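Ticket 501 - Large hot cups, leaking at the base
Opened: January 10, 2018
Site: Uvside, ground floor drinks counter
Item: Large white paper cup, supplied by Orlow
Priority: Normal
Status: Waiting on supplier

Problem as reported
Counter staff say some of the large cups leave a ring of coffee on the tray a few minutes after filling. It does not happen with every cup. The small cups from the same delivery are fine. Lids are not involved, the drip comes from underneath.

Stock details
The cups came in the November delivery, 3,000 in total, in plain cartons. Two cartons have been opened so far. The older stock from Stanciu ran out before the first complaint, so we have no old cups left to compare against.

Steps taken
Checked the counter first. The drip tray was emptied and dried, and the machine nozzle was wiped and watched through one full cycle. No drip from the machine.

Took 12 cups from the open carton, filled them with hot water and stood them on dry paper towels. After ten minutes 3 of the towels were wet. The wet spot was at the edge of the base each time, never under the middle. Repeated with cold water using fresh cups and got no leaks in the same time.

Looked inside unused cups under the counter light. The place to check is the seam where the bottom disc meets the side wall.

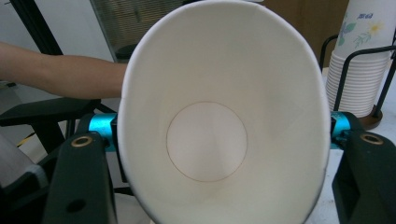

Large cup, inside view. Brownish seam line around the base, faint crease down the base disc.

We don't know yet if a crease in the base has anything to do with the leak. Asked Orlow whether it is normal for this cup.

Also checked how the cups are stored. The open sleeves were on the shelf over the dishwasher, where it gets steamy. Moved them to the dry cupboard by the back door. The sealed carton was never on that shelf, so a second test from that carton should show whether steam is part of it.

Workaround
Use two cups for large hot drinks until this is closed. Cold drinks can go out in a single cup. Please keep any cup that leaks - empty it, let it dry and put it in the box marked Mareck, which is the only spare box we had.

Still to do
Second hot water test, sealed carton.
Reply from Orlow about the crease and about replacing the open cartons.
Ask Stanciu for a price on their old large cup in case we need to switch back.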